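What It Takes to Run a Secondhand Shirt Shop

13 August 2023

The owner of Konach Secondhand started with T-shirts and never moved far from them. The shop on Pamerau Street has 600 square feet of floor, and most of it is shelves.

"People told me I needed coats and jeans to make rent," she says. "I sell a few coats in November. The rest of the year it's shirts."

She buys most of her stock by weight from Udurum, a sorting warehouse across the river. Roughly 3000 shirts came through last year. Each one gets washed, checked, folded and priced before it goes out front.

The checking takes longest. She looks at the underarms, then the neck, then the bottom hem. Small holes along the hem are common, and she puts them down to belt buckles and kitchen counters. A shirt with one hole goes in the dollar bin. A shirt with more gets cut up for rags.

"Dark ones are harder," she says. "Navy and black look the same under a bad bulb. I take them to the window before I put them on a shelf."

Folding was something she had to learn again. At home she had always folded shirts in the air, against her chest. That works for one or two, but the stacks came out uneven and slid over by lunchtime.

Now every shirt goes on the table first. She lays it down, pulls the sleeves out to the sides, and smooths it from the middle toward the edges. Then the sides come in, the sleeves fold back, and the hem comes up to the collar.
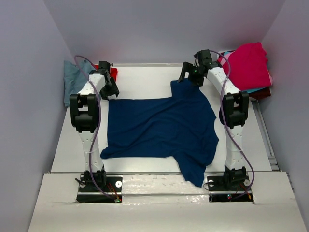
A navy T-shirt on the white table, with creases still to be smoothed out.

"If the wrinkles are in it when you fold, they stay in it," she says. "You can feel them with your hand."

She doesn't iron. She tried it the first winter and gave up after a week. Shirts that come out of the dryer badly creased go back in with a damp towel.

Her shelves came from Kodikara, a shoe store that closed down the block. They are 17 inches deep, so she folds everything to fit that.

She has no plans for a bigger place. She would like a second dryer, and a better light over the table.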